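Caixa de arrumação Onditz 40

Referência: 1428
Cor: cinzento escuro
Capacidade: 40 litros
Venda: à unidade ou em conjunto de 6

A Onditz 40 é uma caixa funda, para a despensa, a garagem ou a entrada da casa. As paredes são lisas e lavam-se com água morna e sabão neutro. Não recomendamos esfregão metálico. Com o uso a superfície fica riscada, mas isto não altera a resistência da caixa.

A tampa vende-se em separado (ref. 202). Entregas em Prestamville fazem-se à terça-feira.

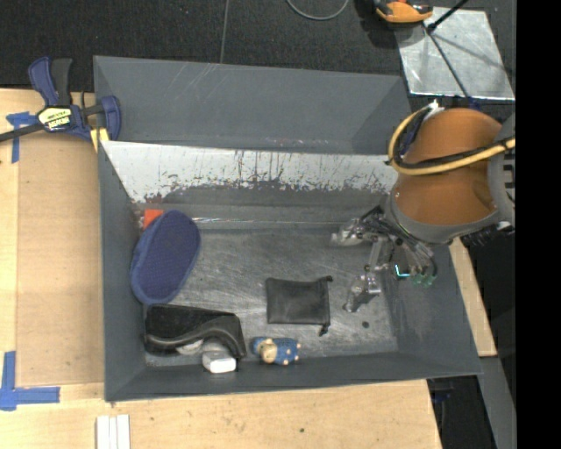
Nayara Miranda: Comprei duas em dezembro, para os sapatos das crianças. Cabem bem debaixo do banco, só a tampa é que demorou a chegar.

Para encomendas maiores, escreva à loja Dizon.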